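Orneo festival site, open day, July. Gates opened at 2 p.m. and Gerardo Lo Presti led the walk from the parking field to the main stage. The stage deck holds 600 and has new ramps on both sides. 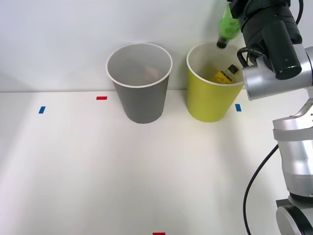
Two paper cups, the left one gray.

Annunziata Messina covered the art program: 5 installations, all built on site, with power drawn from the stage feed. Sound checks end at dusk. The merchandise tent was still unfloored.
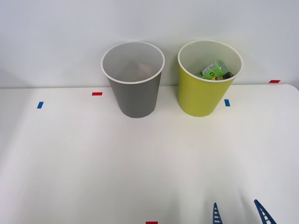 Gray bin with white rim, left of center.

Camping plots are 100 feet from the creek. Return shuttles leave from the lower gate.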